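Keeping a mini fridge from turning into a swamp

I got my little fridge secondhand in March and for the first couple of weeks I treated it like a cooler with a plug. Everything went in wherever it fit, I shut the door with my hip, and then one afternoon I opened it to a smell I still can't fully describe (there was an onion involved). So I've gotten a bit more serious, and these are the habits that stuck.

Empty the whole thing once a month. Yes, all of it! It's a mini fridge, it takes maybe one song. I wipe the walls with warm water and a spoonful of baking soda, then dry it with an old T-shirt. Skip the scented sprays unless you like your cheese to taste of lemon cleaner.

Take the shelf out and wash it in the sink. Wire shelves look clean until you run a thumb along the bars. An old toothbrush gets into the corners, and if there's sticky soda on there, let it soak while you do the door.

Speaking of the door, the molded bits on the inside are where crumbs go to retire. A cotton swab works, or a chopstick with a damp paper towel wrapped around the end. Do the rubber seal at the same time. My friend Aileen Lacson shuts a strip of paper in the door and tugs it, and if it slides right out she knows the seal needs cleaning or replacing. I tried it on mine and the bottom corner was hopeless until I got the gunk off.

Tall things go to one side, short things to the other. I used to put bottles in the middle and then knock them over reaching for whatever was behind. Leave a gap at the back too, so nothing freezes to the wall. I lost a perfectly good bag of salad that way.

Put a mat under it. I spent $22 on mine and it has already caught one melted tray of ice and most of a cup of iced coffee. Get one that lies flat, and check that the door clears it before you load everything up again.
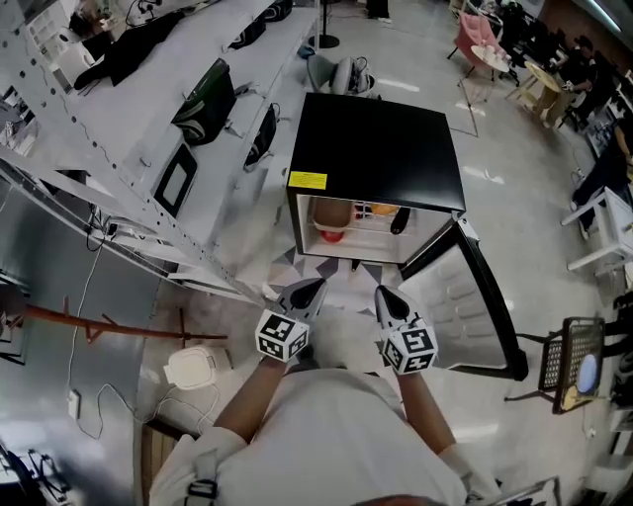

Door wide open, patterned mat underneath, and a few things on the inside.

Defrost before the ice gets thick. Mine gets unplugged when the frost is the width of my little finger. Towels on the floor, bowl of hot water inside, door open, go eat lunch. Please don't go at it with a butter knife, my cousin did that and bought a new fridge.

If you share the fridge, stick a roll of masking tape and a marker somewhere close by and put a date on anything opened. After six days mine gets tossed, no debate. Jars of mustard and pickles get a pass.

Oh, and keep the top clear if you can! I had a stack of mail up there for ages and it slid down behind every time I pulled the door too hard.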